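Phone stuck at the Clumia logo after the June update (SOLVED, sort of)

Posted by Ayten Akbulut

Hi all, I've been keeping notes on this for a couple of evenings and figured I'd put them in one place in case somebody else has the same handset. It's the Clumia with the bigger battery, bought unlocked, never rooted, never dropped (okay, dropped once, on carpet).

What happened: the June update came down over wifi, installed fine, asked for a restart. Then it sat on the logo. It would buzz, go black, show the logo again and loop like that until the battery ran out.

Try 1. Held power and volume down until it let go. Same loop, so no luck there.

Try 2. Recovery menu, wiped the cache. The first time I picked the wrong line and nearly erased everything, so go slow in that menu! It got as far as "Optimizing apps, 40 of 282" and froze. I left it overnight on the charger and it was still on 40 at breakfast.

Try 3. Pulled the SIM and the memory card, then started it again. This time it went past 40 and all the way to the lock screen, and I may have yelled a little. I put the SIM back in and it was still good. Put the card back in, restarted, and we were looping again.

So it's the card, or something on the card. It's a 200 gig Cruzado I moved over from my old phone, and I'd set it up as internal storage ages ago and forgotten all about it.

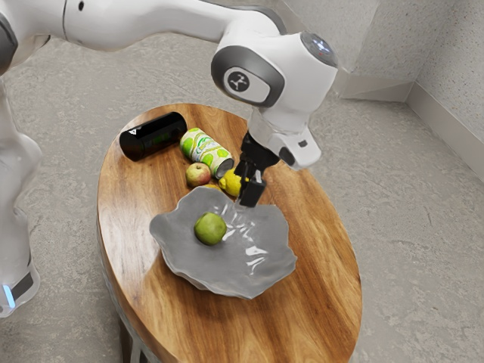
Opened a ticket with Clumia support at that point and got Eero Hirvonen, who was really patient with me. He asked for the boot log, which you can save from recovery if you plug in a computer. Mine was 1,987 lines long and he wanted the whole thing. He wrote back the same afternoon that the update checks every app before it loads, and mine was choking on one that lived on the card, an old copy of the Clotora keyboard.

Fix that worked for me:

Start the phone without the card.
Uninstall Clotora from the app list (it shows up grayed out, but you can still remove it).
Shut down, put the card in, start up and wait. Mine took more than 40 minutes, so don't panic.

It's been fine since, and my photos were all still there. The keyboard from the store installs okay too, as long as you keep it on the phone itself.

Reply from Nesrin Sezer: Same phone, same loop, but I don't have a card in mine. Should I open my own ticket?

Reply from Ayten Akbulut: I would, yeah. Send them the boot log right away, it'll save you a day of back and forth.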